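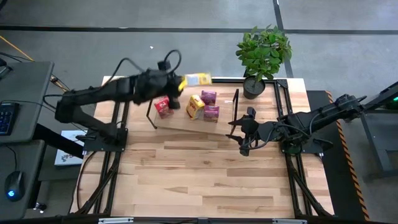 Figura 1. Paquete amarillo en bolsa de plástico transparente.

Leer la etiqueta: hábitos de compra en Lekdale
Trabajo de Khrystyna Hladun y Shinji Yokoyama
Tutora: Lesia Chornovol

1. Introducción
Nuestro proyecto estudia cuánta atención presta la gente a la información escrita en los envases de comida. El tema surgió en la clase de consumo, cuando discutimos si una letra muy pequeña cumple bien su función.

2. Método
Preparamos un cuestionario de ocho preguntas y lo repartimos durante cuatro semanas, en febrero, a la salida del supermercado Teko. Recibimos más de 400 respuestas. Las personas mayores pidieron muchas veces que leyéramos las preguntas en voz alta – esto hizo el trabajo más lento de lo previsto. 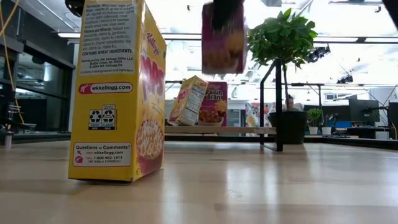 Figura 2. Panel lateral de una caja de cereales, con ingredientes y datos de contacto.

3. Resultados
La mayoría mira primero el precio y después la fecha de caducidad. La lista de ingredientes la leen sobre todo las familias con alguna alergia. Muy pocos habían llamado alguna vez al teléfono de atención al cliente.

4. Limitaciones
Preguntamos en una sola tienda y siempre por la tarde. Ustyna Holovko nos propuso repetir la encuesta en Dedthorpe, pero todavía no tenemos el permiso.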